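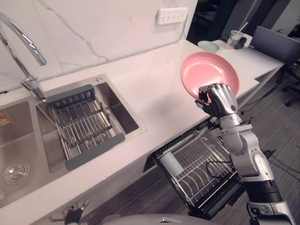 Progress report to the Plestora fund, second period
Prepared by Soudabeh Bahrami, Feltville lab
16 Jun 2021

Summary
The grant pays us to find out whether the Golestani method, which trains one policy on both head and wrist camera views, does better than training on the head view alone. On plates the answer so far is a weak yes. On cloth I would not say yes at all, and I would ask you not to repeat the figure in our March note.

Dishes
We ran 30 trials with each version, same counter, same plates. The two-view policy did better, but most of the gain came in the last few inches before the rack. Kianoush Mohammadi thinks a slower arm would give us the same thing for free. I can't rule that out, and we have not tested it yet.

Cloth
Training used 1,074 demonstrations, all recorded by the same two operators. That worries me more than the total does. Dark fabric is the hard case: the wrist view fills up with folds and the policy has little to tell it where one layer stops and the next begins.

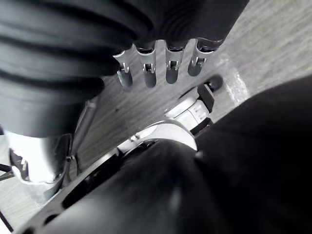

We logged 36 cloth trials. In March we scored a grasp as good if the fingers closed on fabric anywhere. Scored by whether the garment could then be folded, the lead over the head-only version mostly goes away — and what is left could be luck.

Next period
Repeat the plate trials at reduced arm speed. Bring in operators from Zakton for new cloth demonstrations. Have someone outside the project do the scoring, without knowing which policy ran.

Spending is on plan. No change to the budget is requested.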